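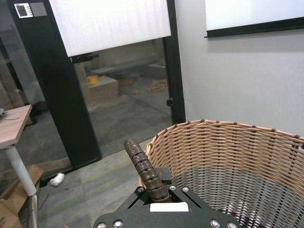 Sarita Sachdeva wrote in to say she'd tried sorting her washing by colour, by fabric and by temperature, and had still ended up with a grey school shirt and a jumper that would fit a teddy bear. Could I please, she asked, just write down what I do, from the bedroom floor to the airing cupboard?

Right then, Sarita. I do the washing for five people in a terraced house with no tumble dryer, so this is the method that has survived. It's long, but you only have to read it once.

Before you start

You'll need your usual detergent, a small bowl, an old toothbrush, some washing soda or a stain bar, and somewhere to hang things. I use the Denda airer, the tall one with 11 rails, and it has lived on our landing so long that the cat thinks it's hers. Any airer will do as long as air can get round the clothes.

Step 1: Sort by dirt first

I know everyone says whites and colours, and yes, we'll get to that. But start with how dirty things are. Football socks don't go in with a blouse you wore for two hours at your aunt's. I make a filthy pile and a normal pile, and then split each of them into light and dark. If one of the piles is tiny it waits until next time. It won't mind.

Anything wool comes out now and goes on the stairs, so that I trip over it and remember. Same with new jeans, for the first few washes at least.

Step 2: Pockets, zips, buttons

Empty every pocket. I once washed a whole packet of tissues with a black fleece in November and was still picking bits off it at Easter. Zips up, shirt buttons undone, hooks fastened. Turn jeans and printed T-shirts inside out.

Step 3: Stains, while you're there

Wet the mark with cold water, rub in a bit of the stain bar and leave it for as long as it takes to drink a cup of tea. Grass and collars like a gentle go with the toothbrush. Blood wants cold water only (hot sets it - I learnt this on a good pillowcase). For oily marks I use a dot of washing-up liquid, worked in before any water goes near it.

Step 4: Load the machine, then take something out

This is where I went wrong for years! I used to push the drum full with my knee. You should be able to get your hand in above the clothes quite easily. If you can't, take out 2 of the bulkiest things and put them by for the next load. Ours is an old Puken with a dial that's lost most of its writing, and even that one gets things properly clean when it isn't stuffed.

Temperatures in our house:

Normal lights and darks: 30
Towels, bedding, tea towels: 60
Wool: the wool programme, cool, slow spin, wool detergent
Filthy pile: 40, with a spoonful of washing soda if it's all cotton

Go easy on the detergent as well. Too much leaves that stiff, slightly sticky feel on towels. Read the back of the box for your water, measure it once into a cup you like and draw a line on the cup.

Step 5: Get it out straight away

Set a timer on your phone. Washing that sits in the drum overnight smells like a pond and you'll only have to do it again.

Give each thing one good hard shake before you hang it. Shirts go on hangers, jumpers flat on a towel, socks in pairs (it saves matching them later). Leave a gap between things, even if it means using the bath rail and the back of a chair. A window open a crack makes a huge difference, even in winter.
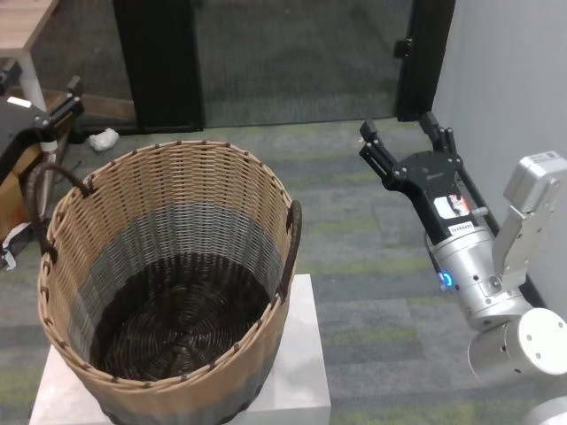 Round basket with a handle on each side

Step 6: Fold as you take down

Don't make a clean heap. I'm begging you. Fold each thing as it leaves the airer and make a pile per person, biggest things at the bottom. Feel the waistbands and the seams before you put anything away, they're always the last bits to dry. Anything doubtful goes back up until the evening.

What about the grey shirt?

Soak it in oxygen bleach (check the label first), in the warmest water the shirt can take, for a few hours, then wash it with other whites. You may have to do it twice. Daithí Geraghty swears by lemon juice and a sunny line, but he has a south-facing garden and I have a landing.

The jumper, I'm afraid, belongs to the teddy now.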